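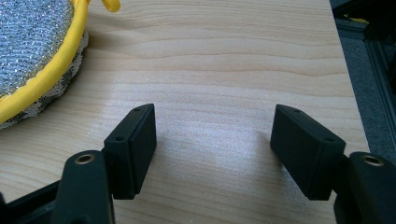 Saving your own tomato seed is one of those late-summer jobs that sounds fussy and really isn't, and once you've done it you'll wonder why you paid for packets all those years. Pick the ripest, best-looking fruit from your healthiest plant, and stick with open-pollinated kinds, as hybrids won't come true. I like to work on a bare table, and pale wood with a wavy grain like this one is handsome but terrible for spotting seeds — lay down a dark tray or you'll be hunting for them until October.

Scoop the seeds and jelly into a jar, add a splash of water, and leave it somewhere out of the way for a few days. Give it a stir when you think of it. It will smell (my goodness, it will smell!), and a bit of scum on top is fine. 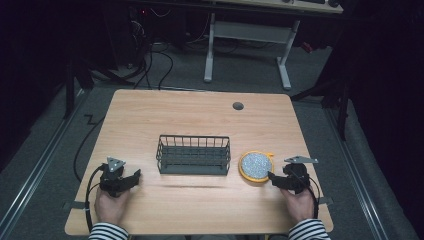 Both hands at the table.

Next, fill the jar with water, let the good seeds sink, and pour off whatever floats. Do that until the water runs clear, then tip everything into a fine strainer and spread the seeds on a coffee filter. Paper towels stick something awful. Give them seven days out of the sun, longer if the weather is muggy.

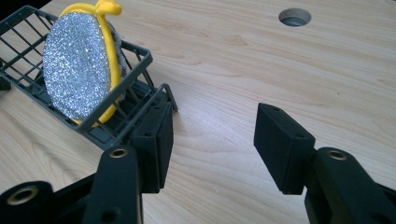

Walleck Growers' Club

Label the envelopes before you fill them, with the variety and the year. Divya Gowda once handed out nearly 400 seeds marked only "red, good," and we're still guessing. Keep the envelopes in a lidded jar in a cool cupboard, and bring any extras along to the swap on 26th August.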